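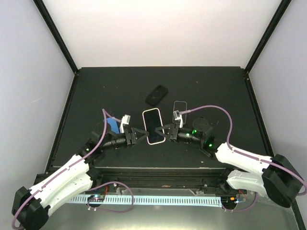
Lighting and Interior Surfaces
Unit 4: Reflectance, inter-reflection and finish
Course notes, Bianka Hajdu

Read before the Tuesday session. Unit 3 (lamps, luminous flux, the inverse square law) is assumed throughout. Bring a calculator. The Gouveia room data sheet will be needed again in Unit 5.

4.1 Reflectance

The reflectance of a surface is the ratio of the luminous flux it reflects to the luminous flux it receives. It has no unit and lies between 0 and 1. The usual symbol is ρ. A fresh white ceiling paint is typically given a value of 0.80 or a little higher. Mid-gray carpet is commonly entered as 0.20. A black finish can be taken as 0.05 for hand calculation.

Three cautions apply.

First, reflectance depends on the spectrum of the source. A red wall has one reflectance under a warm lamp and a slightly lower one under a cool lamp, as the warm lamp delivers more of its flux at wavelengths the wall reflects well. For neutral surfaces the effect can be ignored.

Second, reflectance is not perceived lightness. The eye's response is compressive: a gray that most observers place midway between black and white has a reflectance of approximately 0.18, and students who estimate by eye will almost always guess too high for mid-tones. Use a reference card.

Third, published values are for clean samples. Surfaces in use collect dust, and a light surface loses reflectance as it does so. A dark surface may gain slightly.

4.2 Diffuse and specular components

An ideal diffuse (Lambertian) surface has the same luminance from every viewing direction, whatever the direction of the incoming light. Its luminance is

L = ρE / π

where E is the illuminance on the surface in lux and L is in candelas per square meter.

An ideal specular surface reflects each ray at an angle equal to the angle of incidence. The formula above does not apply to it. What the observer sees is an image of whatever lies in the mirror direction, reduced in luminance by the specular reflectance.

Real finishes are mixtures. A gloss paint has a diffuse body color under a thin, smooth film, and the film contributes a specular part of roughly 4 percent at normal incidence. This part rises steeply toward grazing angles. Matte finishes have much the same surface reflection, but the roughness scatters it over a wide range of directions, so no distinct image forms.

The consequences differ for light and dark materials. On a white gloss surface the specular part is small compared with the diffuse part, and the reflected image of a lamp is visible but does not hide much detail. On a black gloss surface the diffuse part is nearly absent, and the specular part may be the greater share of the total. Dark gloss desks, counters and display bases therefore produce more complaints of veiling reflection than light ones under the same fixtures.

Clear panels behave like gloss film with two faces. At normal incidence a single sheet of ordinary glass reflects approximately 8 percent of the light, 4 percent at each face. If the space behind the sheet is dimmer than the space in front, the reflection can compete with the view through it.
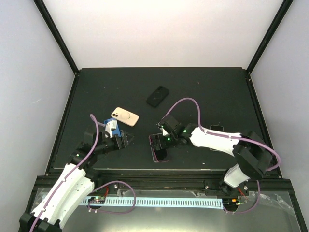 Fig. 4.1. Dark matte tabletop with white walls behind and at both sides, and a transparent panel below the front rail.

4.3 Inter-reflection

Light leaving one surface falls on others, and part of it is reflected again. In a closed room of total surface area A and uniform reflectance ρ, with source flux F, the successive reflections form a geometric series:

ρF + ρ²F + ρ³F + ...

The sum is ρF / (1 – ρ). Dividing by the area gives the mean indirect illuminance:

E(ind) = ρF / A(1 – ρ)

This assumes that all surfaces are diffuse and that reflected flux is spread evenly. Neither is strictly true. The result is still good enough for early design, provided the room is not very long or very low.

Note the denominator. As ρ approaches 1 the indirect part grows without limit, and small changes of finish in a light room have large effects. In a dark room they have hardly any.

4.4 Worked example: Gouveia room

Total interior surface: 165 square meters, made up of ceiling 45, floor 45 and walls 75.
Fixtures: 25, each emitting 1,892 lumens.
Total flux: 47,300 lumens.
F / A = 286.7 lux.

Case (a). Uniform reflectance 0.30.
E(ind) = 286.7 × 0.30 / 0.70 = 122.9 lux.

Case (b). Uniform reflectance 0.70.
E(ind) = 286.7 × 0.70 / 0.30 = 668.9 lux.

Case (c). Uniform reflectance 0.65.
E(ind) = 286.7 × 0.65 / 0.35 = 532.4 lux.

Compare (b) and (c). A loss of 0.05 in reflectance, which few occupants would notice on the wall itself, removes a fifth of the indirect light.

4.5 Mixed finishes

Where surfaces differ, replace ρ with the area-weighted mean. For the Gouveia room with ceiling 0.80, walls 0.60 and floor 0.20:

Ceiling: 45 × 0.80 = 36.0
Walls: 75 × 0.60 = 45.0
Floor: 45 × 0.20 = 9.0
Sum: 90.0
Mean reflectance: 90.0 / 165 = 0.545
E(ind) = 344 lux

Now replace the floor covering with a black one at 0.05. The floor term drops to 2.25, the mean to 0.505, and the indirect illuminance to 292 lux. The loss is 15 percent. Floors are often left out of early estimates on the grounds that nobody lights a floor for its own sake, and this calculation shows the size of the resulting error.

Furniture counts as well. A large dark table under a downlight intercepts flux before it reaches the floor, and the horizontal plane at table height should then be entered with the reflectance of the table top over that area. For scattered small items the usual practice is to reduce the floor value by 0.05 and leave it there.

The area-weighted mean understates the effect of whichever surface receives the first share of flux. With uplights, nearly all of it meets the ceiling first. In that case calculate the first reflection separately, using the ceiling value, and apply the mean only to what follows.

4.6 Luminance ratios

Contrast between a task and its background affects comfort. A common design rule holds the ratio between task and immediate surround to 3:1, and between task and the more distant field to 10:1. White paper (0.80) on a black desk (0.05) gives 16:1 under equal illuminance, well outside the first limit. The same paper on a light wood desk at 0.35 gives 2.3:1.

The rule works in both directions. A dark task against a very light wall is also a poor arrangement, with the added difficulty that the eye adapts to the wall and detail in the task is lost. Raising the illuminance on everything does not help, as the ratio stays the same. Either the finish or the distribution of light has to change.

4.7 Measuring reflectance on site

Matched-card method. Hold the reference card flat against the surface. Read the luminance of the card and then of the surface from the same position, with the meter aimed away from any mirror direction. Multiply the card's known reflectance by the ratio of surface reading to card reading. Repeat at three points and average.

Illuminance method. With only a lux meter, read E at the surface, then turn the meter to face the surface and draw it back until the reading is steady. The ratio of the second reading to the first is an estimate of ρ. Keep your own shadow off the area – a dark coat near the wall will lower the second reading by several percent.

Neither method is valid on gloss finishes near the mirror angle.

4.8 Problems

1. A room has a total surface of 146 square meters and a source flux of 20,000 lumens. Find E(ind) for uniform reflectances of 0.40 and 0.60.

2. Repeat the mixed case in 4.5 with the walls at 0.30 and the floor at 0.20. State which change, walls or floor, costs more light per square meter refinished.

3. A diffuse wall of reflectance 0.60 receives 200 lux. Find its luminance.

4. Explain why the formula in 4.3 should not be used for a long corridor.

Written answers to 2 and 4 are to be handed in at the start of the Unit 5 session.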